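Parcel layer drawing in the wrong place after Urkside import
Status: Resolved
Priority: Normal
Product: Ultix map viewer 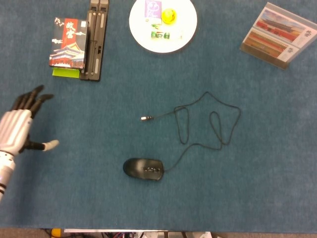
Reported Wednesday, 09:40. The Urkside parcel layer loads without an error but sits 114 metres west of the road layer. Zooming in or out makes no difference. The other layers in the project line up with each other.

10:15 Asked Ninix for the original files. They sent a zip with 34 shapefiles. Five of them have no .prj file, and the parcels are one of the five.

11:05 Ultix had given the parcels the project default, British National Grid. Ninix confirmed by email that the data was exported in an older local grid.

11:50 Set the source grid by hand and ran the import again on a test copy. Offset gone. Compared 70 corner points against the Rizk survey and all were inside tolerance.

14:20 Repeated on the live project. The first run stopped with a timeout, so the batch size was cut to 500 records. Second run finished.

Still to do: the other four files need the same fix before the drainage map is published. Ninix will include .prj files in future exports.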